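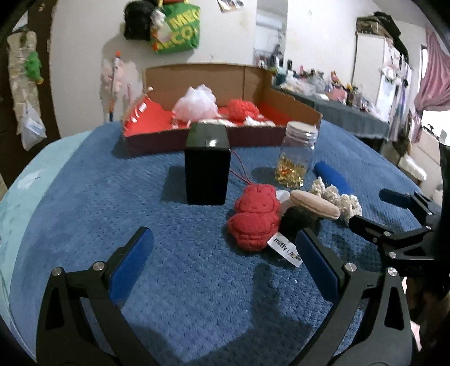

Brasdale Ward Electors' Forum: minutes of the meeting held on 6 December 2021, upstairs room, Lennox Hall

Present: 20 members. Apologies were taken as read. The chair opened at 7.15 pm, the previous booking having overrun.

1. Minutes of the last meeting

Agreed, with one correction. Item 4 said the forum "welcomed" the returning officer's letter. Several members did not remember welcoming it. Changed to "received".

2. The challenge to the Brasdale ward result

The secretary reported that the petition has been lodged and a hearing is expected in the new year, no day fixed. The petition says the winning candidate gave a home address in Plivska Road at which he was not living when he signed his nomination papers. The candidate says he was, and that the tenancy was in a relative's name.

The majority was 10 votes on 1715 cast. A member said this proved every detail mattered. Another said it proved only that the result was close, and that a wrong address, if it was wrong, had not moved a single ballot paper. The chair reminded the meeting that the forum is not a party to the petition and has no view on it.

It was asked whether anyone present had seen the tenancy agreement. No one had. It was asked what, in that case, the leaflet headed "The Facts" was based on. The member who brought the leaflet said it was common knowledge in the road. The meeting did not find this persuasive and the leaflets were not put out on the table.

3. Reply from the council

The council's reply runs to three pages. The secretary read out the second, the other two being mostly about the council. It says nomination papers are checked for being properly filled in and are not checked for being true. It adds that a "full review of guidance" is under way. A member asked whether this was the same full review promised after the Sallberg by-election. The secretary thought it might be. No report of that one has been found on the council's website.

Action: secretary to write again, asking for the date the review began and the date it will end. Short letter.

4. Costs

A request had come in for the forum to give 50 pounds towards the petitioner's legal costs. Against: it would be taking sides, whatever anyone said afterwards. For: somebody has to bring these cases. The proposer could not say who else was contributing or what would happen to money left over. Put to the vote and lost, 6 for, 11 against, 3 abstaining.

5. Public meeting on nomination rules

Proposed that the forum hold an open meeting once judgment is given. Doubts were raised about turnout, the last open meeting having drawn mainly the people in this room. Left over until there is a judgment to discuss.

6. Any other business

The noticeboard outside Lennox Hall still carries the notice of poll. Council to be told, again.

The heating was raised. The hall says it is working.

Next meeting: January, day to be confirmed with the hall. Closed 8.40 pm.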